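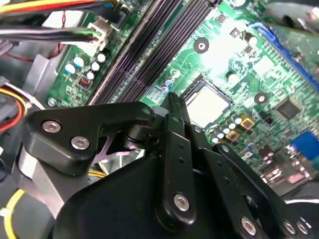

Section 4: Processor, memory and power supply

Work through this section with the case lying flat, side panel off, and the board facing up. Allow 30 minutes. These steps cover the refurbished desktops on the Horcombe bench list. For other models, ask Anjana Bepari for the right sheet before you start.

CAUTION: Shut the computer down, unplug it at the wall, then hold the power button in for 16 seconds. Clip on your wrist strap before touching the board.

4.1 Processor

1. Lift the heat sink straight up and set it aside with the paste side facing up.

2. Release the socket lever and swing the load plate fully open.

3. Take the processor out by its two side edges. Keep fingers and tools off the contacts underneath and don't slide it across the socket. 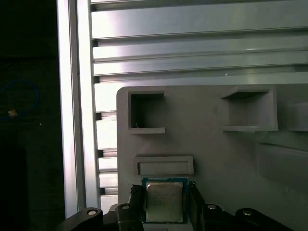
Figure 4-1. Processor held by its left and right edges, metal heat spreader showing.

4. Put the processor straight into its tray. Do not leave it on the bench mat.

5. When refitting, match the corner mark on the processor to the mark on the socket and lower it in level. It should drop into place under its own weight. If it doesn't, lift it out and check the alignment -- never press it down.

6. Close the load plate and lock the lever. Some resistance at the lever is normal.

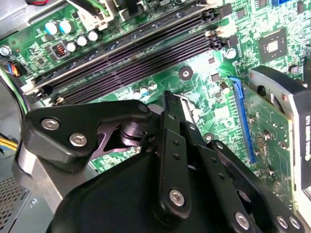

4.2 Memory

7. Open the latches at the ends of the slots you are using.

8. Line up the notch in the module with the key in the slot. Push down evenly until the latches close.

NOTE: Fill slots in matched pairs, following the numbering printed beside them. A single module goes in slot 1.

4.3 Power supply

9. Read the label on the casing before ordering a replacement, and copy the part number (the line beginning DP/N) onto the job card in full.

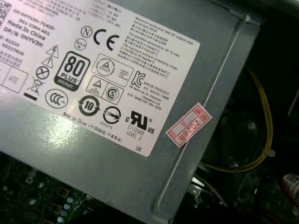 Copy down the maximum total output from the same label as well. A replacement must match or exceed that figure and use the same board connectors.

WARNING: Do not open the power supply casing. It can hold a dangerous charge after it is unplugged. Faulty units go in the e-waste cage, labelled with the job number.

10. Reconnect the board cables, refit the side panel and go to Section 5.

Sheet revised 4 July 2026, G. Makris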